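# Give the hand tool its own maintenance sheet

I keep a maintenance sheet for a thing that weighs less than my lunch, and I'd like to talk you into keeping one too.

Our cell at Plostska has a proper arm on a proper pedestal, and it gets treated that way. It has a grease schedule, a binder, a spare cable set in a labeled bag, and a laminated card telling you whom to call. Then there's the hand-held gripper. We carry it around and use it to record how a person picks things up, and those recordings are what the arm learns from. Everything the arm knows about picking came through that tool first! And for most of the first season it lived in a drawer with the hex keys. 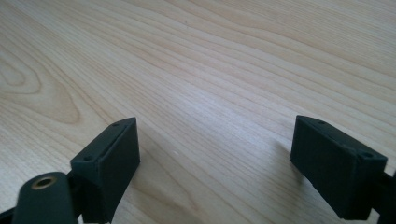 **Maricel Cabanatuan**
*Cell technician, Plostska*

My argument is simple enough. If the hand tool is the teacher, it should get at least as much care as the student. I'd go further and say it should get more, and that the person who looks after it should have the say on whether recording starts in the morning. At our place that person is me, so read this knowing I have a stake in it.

I love this little machine, I should say that too. It's printed parts, screws, brass inserts and a linkage, and you can have the whole thing apart on a bench before your coffee gets cold. When something is wrong with the big arm I open a ticket and wait. When something is wrong with the gripper I can hold the guilty part between two fingers and look at it. There aren't many machines left in a shop that let you do that, and I think we should enjoy it while we have it.

Most of what goes wrong goes wrong slowly. A screw behind a pad backs out by a hair. The pad still closes, the operator still picks up the part, and the recording looks fine to anyone flipping through it. But the pad now leans a little as it takes the load, and the operator's wrist learns to lean the other way. People are wonderful at this. Benjie Catacutan, who has the best hands of anyone on our team, once worked through a whole batch with a loose left finger and never felt a thing, he just compensated. The arm can't compensate for a looseness it doesn't have. We threw out 31 recordings from that batch, and I went looking for a clipboard.

So the sheet has five lines on it, and I defend every one of them:

- Pads: faces clean, edges checked by eye and with a fingertip.
- Screws: snug, witness marks lined up.
- Pivots: no side play with the jaws open.
- Inserts: seated flush, no turning.
- Travel: full open to full closed, slowly, over a bare table.

The last one gets the most eye-rolling and I will not give it up. You put the tool over clear wood, open the jaws all the way, and look through the camera view with nothing to pick up. With no part in the way your eye goes straight to the fingers. Are the tops level with each other? Is one sitting farther in than yesterday? A plain pale tabletop is the best inspection background I've ever used, and it came free with the room. Keep your fancy mats. Dark fingers on blond wood show me every edge.

Edgardo Lumbao, who runs our recording sessions, thinks the sheet is too long. His view is that the operators should pick the tool up, squeeze it, and get going, and that a bad pad will show up in the data sooner or later. He's right that it will show up. I just don't like "later" as a maintenance interval. He also says the checks eat into the session, and I grant him that, because mornings are short and the operators are keen. We met in the middle: the full sheet once before the first recording, and the pads and screws again at the break. I still think I gave away too much — he thinks the same, so it's probably fair.
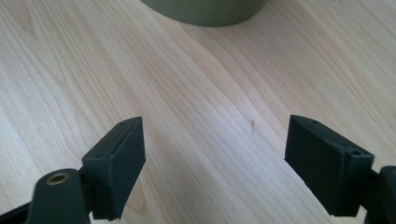

Pad wear is where I've changed my mind the most. I used to swap a pad the minute it looked tired, and I had a rule about it that I was very proud of. Rosalinda Galang talked me out of it by asking what the pad was touching with. It's the inner face that does the work. Take that right pad: its lower edge is a bit rough and chipped, and the old me would have had it in the scrap tin already. Now I run a fingertip along it, check that the chipping stays clear of the contact face, draw it on the sheet with a little arrow, and leave it alone. If the arrow has to move next time, the pad goes. A swap has its own cost, after all. A fresh pad never sits quite where the old one sat, and now you've put a step in the middle of your recordings to save a few crumbs of plastic.

Inserts are another story, and there I'm as strict as ever. A brass insert that turns in its plastic is finished, and so is the arm it sits in. Please don't glue it. I know someone who knows someone who glued one and got away with it, and every shop seems to have that same someone. Print a new arm, heat-set a new insert, let it cool flat, and write the date on the inside where the next technician will find it. I keep three arms ready in a bread box. It has saved us more than one afternoon, and it makes me unreasonably happy every time I lift the lid.

What I'd really love is for the sheets to travel with the recordings. We have 1014 of them on the server at this point, and for the older ones I can't tell you which pads were on the tool or whether the pivots had play. The newer ones I can. When the arm does something strange at the edge of a part, I can go back and see whether the teacher had a chipped edge or a tight left pivot that morning. It's ordinary machine-shop record keeping, the kind a lathe gets without anyone arguing, and I can't think of a good case against giving it to a gripper.

If you look after one of these and you want my sheet, take it. Cross out my lines and write your own. Add the things your tool does that mine doesn't, and tell me about them, especially if you've found a good way to check pivot play without pulling the linkage. I've been doing it by feel with the jaws wide open, and I'm sure there's something better. Edgardo would like it to be quicker, too.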